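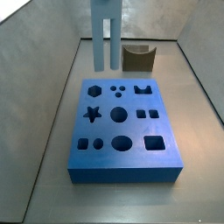

Jader two-finger gripper set: long-term review

Reviewed by Mathias Pichler
20th April

I bought the Jader finger set in March to replace the flat metal jaws that came with our arm. The arm lives in a shared workshop, on the long bench at the back, and I have been building a small sorting cell with it along with Tharushi Ekanayake and Garba Balogun. The goal of the cell is simple to say. The arm picks up a shaped block inside a gray-walled box and drops it through the matching hole in a toddler's shape sorter. Getting there has taken most of our free evenings, and the fingers have been on the arm for all the parts that went well and a good share of the parts that didn't.

I paid full price for the set and have no connection with the company.

What you get

The set comes as a pair of light blue plastic fingers, the mounting hardware and one folded sheet of instructions. The fingers are long and blocky with rounded tips, and one is wider than the other. I emailed to ask if I had been sent a mismatched pair, and the reply said the set is made that way so the narrow side can get in next to a wall. That makes sense for our box, which has corners that the old jaws could never get into.

The plastic has a matte finish. It feels dense in the hand and it doesn't flex much when you squeeze the tips together.

You also need your own bracket. The listing says so, but in small type below the shipping details, and I missed it. Garba had a piece of aluminum bracket left over from another build and it fit after some filing. If you don't have one, Lindemann sells a plain version for $20.

Fitting

Plan on a whole evening. The sheet says 20 minutes, and I think that must be for someone who has already done it twice. The order we ended up with, after getting it wrong:

1. Take the old jaws off and clean the mounting faces.
2. Bolt the bracket to the finger on the bench, with the thin pad between the metal and the plastic.
3. Put the finger and bracket on the arm together.
4. Close the gripper slowly by hand and check that the fingers run parallel.
5. Tighten everything, then check again.

We left the pad out the first time. The finger looked fine but crept around under load, and by the end of the night it was pointing a couple of degrees off. With the pad in, it holds.

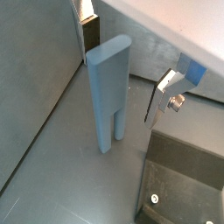 The other thing the sheet skips is thread locker. We put a drop of the removable kind on each bolt after one of them backed out during a long run. It hasn't happened again, but I still put a wrench on them before I start anything I plan to walk away from.

You will also have to redo your tool offset. These fingers are a good deal longer than most stock jaws, and if you forget, the first move down will put the tips into the floor of whatever you are working in. Ours has the scratch to prove it. Lawal Jibrin wrote a short routine that lowers the arm in small steps until the tips touch a sheet of paper, and we now run that every time the fingers come off.

The test job

The sorter we use is a thick bright blue block with a mix of openings in the top: circles, squares, a star, a hexagon, and a wide one with a curved notch that takes the arch piece. The arch is the one I care about. It has a scooped top with two pointed corners, so there is no easy flat spot to come down on, and it only goes through the hole one way around. If the gripper lets it twist at all, it lands on the rim and stays there.

We stand the arch behind the sorter, lower the fingers, close, lift, move forward, and let go. With the old jaws this worked so rarely that we had stopped keeping a record. With the Jader fingers I logged 300 tries over several evenings and the arch went in on a little more than two thirds of them. Some of those misses were our fault, from a bad offset after refitting.

Most of the rest came at the grip. The plastic is smooth, and on a smooth block the piece can slide as the arm speeds up. Slowing the lift helped a lot. So did wiping the fingertips with alcohol before a run. I tried a strip of grippy tape on the inside faces, and it held the block very well, but then the block didn't want to let go cleanly and hung for a moment on one side. I took it off.

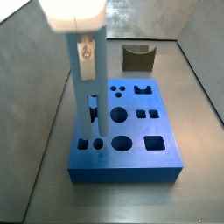
Reading time: 5 minutes

Narrow spaces and sight lines

Where the set does best is close work. With the fingers nearly closed you can come straight down over one part of the sorter and leave the rest of it alone. The old jaws were so broad that they bumped the sorter every few tries, and then every position we had taught was wrong until somebody put it back against the marks.

The fingers do hide what is under them. From our fixed camera, the holes on the left side of the sorter are partly covered whenever the gripper is over them. Tharushi got around this by taking a picture before the arm moves in and trusting that until the drop is done. It works as long as nothing gets nudged. The camera at the wrist helps too, though it took her some time to get useful pictures out of it with the gray walls all being nearly the same shade.

If your cell depends on watching the fingertips the whole time from a single side, think about where that camera goes before you buy these. A slimmer pair might suit you better.

Wear

After several weeks the tips have a few shiny patches and nothing worse. The bolt holes are still round. I expected some cracking near the bracket, where all the load goes, and I haven't found any. I did round off the corner of a nut, which was my own fault for using a cheap wrench.

Compared with the Prodska set

Lindalva Miranda lent me her Prodska fingers for a week. They have soft pads, and they hold smooth blocks better at full speed. They are also shorter, and on our arm the housing came very close to the top of the box wall when reaching the floor. The pads pick up dust and need cleaning often, and replacements are sold only in packs. For picking parts off an open bench I would take the Prodska. Inside a walled box I would take the Jader.

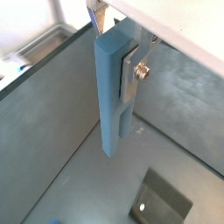
Good and bad

Good:
Stiff enough that the tips stay where you put them
Narrow finger gets close to walls and corners
Easy to wipe clean
No cracks so far

Bad:
Bracket not included, and the listing barely says so
Fitting sheet leaves out thread locker and the tool offset
Smooth faces let hard blocks slide on a fast lift
Blocks the view from a side camera

Should you buy it?

If you have a small arm, a box or bin to work in, and a bracket you can make fit, yes. Set aside the evening and put the pad in the first time. If you mostly handle slick parts at speed, look at something with soft pads. I am keeping mine on the arm. Garba wants to try roughing up the inside faces with sandpaper next, and I'll add the numbers to this page once we have run it.

Rating: 4 out of 5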